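This site uses cookies to remember your reading position. Accept | Manage settings

Chapter 4
Wood Movement and Glued Panels

Warraich Open Textbooks, Dallomville
Published 2024-07-20

4.1 Moisture in wood

Wood takes in and gives off water until it is in balance with the air. The moisture content at which this exchange stops is the equilibrium moisture content. It depends mainly on relative humidity and, to a smaller degree, on temperature.

Water is held in wood in two ways. Free water fills the cell cavities and has almost no effect on size. Bound water is held in the cell walls, and its loss causes shrinkage. The point at which the cavities are empty and the walls are still full is the fiber saturation point. All the movement treated in this chapter takes place below that point.

4.2 Direction of movement

Shrinkage along the grain is small enough to ignore in most furniture work. Shrinkage across the grain is not. It is greatest in the tangential direction, along the growth rings, and less in the radial direction, at right angles to them. A flat-sawn plank therefore changes width more than a quarter-sawn plank of the same species and size. The difference between the two directions also causes cupping.

4.3 Panels made from narrow stock

A wide panel is commonly built from several planks glued edge to edge. Gluing does not reduce the total movement across the width. It does allow the maker to choose the ring direction of each plank and to keep badly cupped stock out of the work.

Consider a panel 800 mm wide. If moisture content changes by 4 percentage points and the wood moves 0.25 percent in width for each point, the change in width is 800 x 4 x 0.0025, or 8 mm. Any frame or fastener that holds the panel must permit this change. Slotted screw holes and loose tongues are the usual means - both are covered in Section 4.6.

Planks for one panel should be stored together before gluing. The Plilau workshop exercises at the end of the chapter use planks 18 mm thick, held in the shop for 10 days and weighed daily.

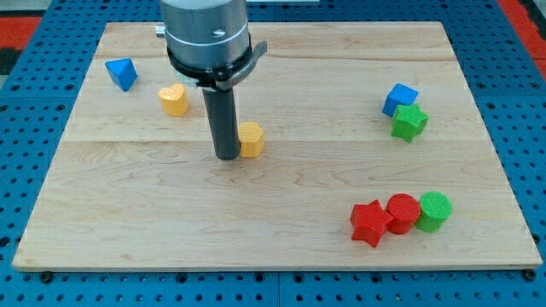 Figure 4.1. Maple board made of several glued planks. Faint seams are visible between the planks.

Related chapters
Chapter 3: Sawing and Grain Pattern
Chapter 5: Adhesives and Clamping
Data supplement: Junovex Humidity Tables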